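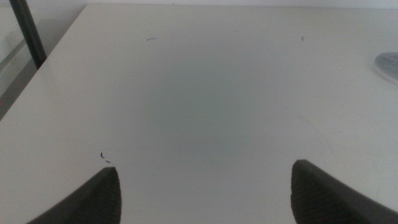
White tabletop, matte finish.

1/ Notes on glare and desk surfaces, after a month of measuring light levels at the Majimbun office. Short version: the colour of the desk matters less than the sheen.

2/ Target at the work plane was 347 lux. With the blinds half down, the window row read 2,000. The back row read 312 on the same afternoon.

3/ Gloss white reflects the fitting as a hard bright spot. Matte white spreads it out. Same meter reading, far fewer complaints about sore eyes.

Search posts Search

4/ We swapped the Vostum panels for Amico ones with a deeper diffuser. Output dropped a little — the spot on the gloss desks softened but didn't go away.

5/ Moving the fittings 46 cm toward the aisle did more than the new diffuser. Cheaper too, apart from patching the ceiling tiles.

6/ Dark desks have their own problem. White paper on a near-black top is a big jump in contrast, and people turn the lamp up to cope.

7/ Kellico sells a clip-on shade for task lamps. Haven't tested it. Will post readings in grey and white rooms once I have both.

Last updated: Aug 22, 2022
This site uses cookies. Accept Manage settings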